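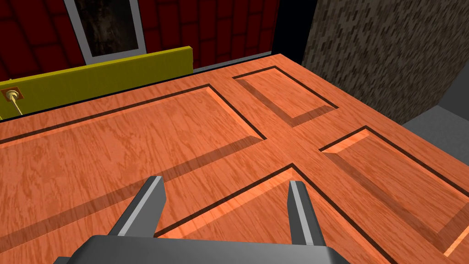
Wrist view in simulation: open fingers above a panelled door.

Haltus Parallel Gripper: Product Page and Safety Notice

The Haltus is an electrically driven two-finger gripper for mobile robots that work among doors, cupboards and household furniture. It is supplied by Lallov with a matching simulation model, so that door and drawer tasks may be rehearsed before any equipment is moved. This page sets out the general particulars of the product, together with a notice concerning a fault in the control software. Owners of units supplied before October are asked to read the notice in full before continuing to use the gripper.

Status of this product

The gripper remains on sale. Control software release 2 is withdrawn and should not be used on any robot which operates within reach of people. Release 3 is the current version and is provided without charge to all registered owners.

Summary of the fault

Under release 2, the gripper may report that it is holding an object when the fingers are fully open and holding nothing. The robot's task program then proceeds to the next stage, which in door work is normally the pull. The arm withdraws along the planned path of the door although the handle has never been taken. Where a finger has lodged behind a handle or against the raised edge of a panel, the arm may continue to pull with considerable force, and the door may then be released suddenly.

The fault was first reported to Lallov by a customer whose robot struck the edge of a cupboard door during an evening trial. The door was damaged at the upper hinge. There were no injuries. Two further reports were received in the following weeks, both of a false hold signal, and in both cases the operator stopped the robot before contact was made.

Cause

The investigation was led by Sreekumar Gowda of the Lallov product safety office. The hold signal in release 2 is worked out from motor current alone. When the wrist is tilted steeply, the weight of the fingers bears upon the drive screw and raises the current to a level which the software reads as a grasp. The measured finger opening was available to the software but was not consulted.

The fault does not arise from wear or from incorrect fitting, and it cannot be cured by adjustment. Recalibration of the current threshold was tried during the investigation. It suppressed the false signal at moderate angles and allowed it to return at steeper ones, and owners should not attempt it as a remedy.

Reproduction in simulation

The fault was reproduced in the Grirach simulation package using a two-armed robot in a furnished house. The test set comprised 215 approaches to doors and cabinet fronts, with the wrist angle varied at each approach. Lejla Kadrić, who prepared the test set, placed particular weight on narrow passages, where the arms must be raised and turned in order to pass and the wrist is therefore likely to be tilted.
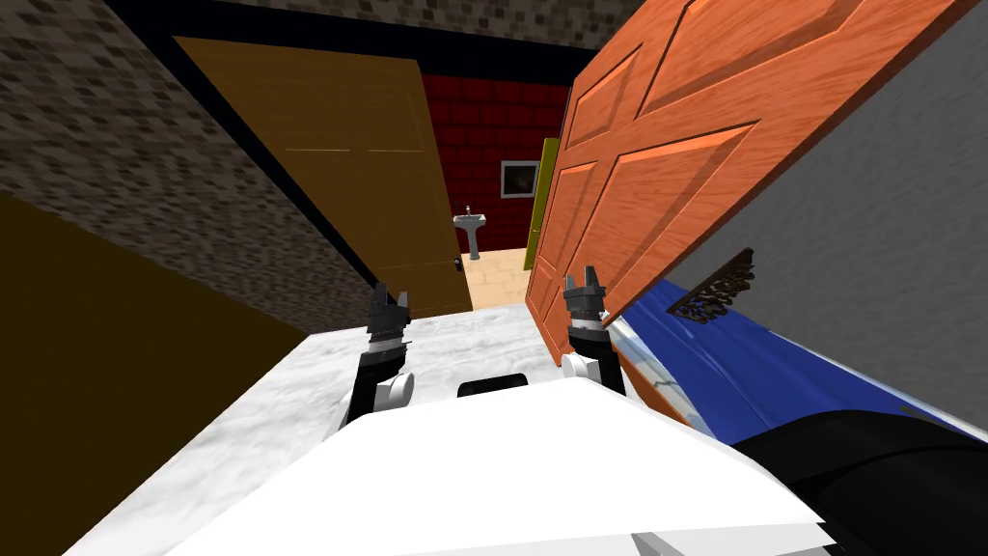
Passage between two open doors, both grippers open. Simulated view from the robot.

The same approaches were repeated with release 3. The false hold signal did not occur. Customers who hold a Grirach licence may obtain the test set from Lallov on request and run it against their own task programs. A pass in simulation does not replace the acceptance check on the physical unit, which is described below.

Products affected

All Haltus grippers running release 2 are affected, whether fitted singly or in pairs. Grippers which were delivered with release 1 and never updated do not show the fault, but that release is no longer maintained and owners are advised to move to release 3. The Gowda wrist adaptor, sold as a separate accessory, is unaffected and need not be returned.

The release number is shown on the start-up page of the controller. On paired installations each gripper has its own controller, and both must be examined.

Action required of owners

1. Take the robot out of service and place a notice on the control station to that effect.

2. Confirm the release number of every controller, including those of spare grippers held in store.

3. Install release 3 in accordance with the instructions sent to registered owners. The controller must be restarted once the installation is complete.

4. Carry out the acceptance check. With the fingers fully open and the area clear of people, tilt the wrist slowly through its whole range and observe the hold signal. It must remain off throughout. Repeat the check with the gripper brought up to a closed cabinet front, the fingers open and clear of the knob. 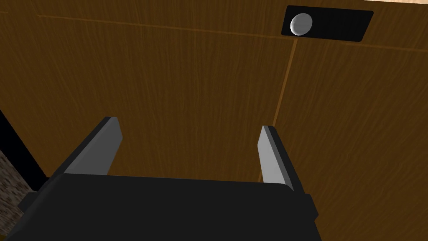

5. Enter the result in the equipment log, with the name of the person who made the check and the serial number of the gripper.

6. Where the hold signal comes on at any point, stop the check, isolate the gripper and inform Lallov. The unit must not be returned to service until a written reply has been received.

Interim measures

Owners who cannot install release 3 at once may use the gripper only within a closed guard, with the pull stage of all door and drawer programs disabled. Reduced arm speed is not an acceptable interim measure. The robot is not to be left running unattended.

Warranty and returns

Damage to a gripper or its fingers caused by the fault will be made good under warranty. Claims for damage to doors, furniture or fittings should be sent in writing to the product safety office with a copy of the controller log. The log is overwritten after prolonged use and should be saved before the update is installed.

Related items

Haltus replacement finger pads, pair
Gowda wrist adaptor
Grirach simulation package, single licence
Haltus owner's manual, third edition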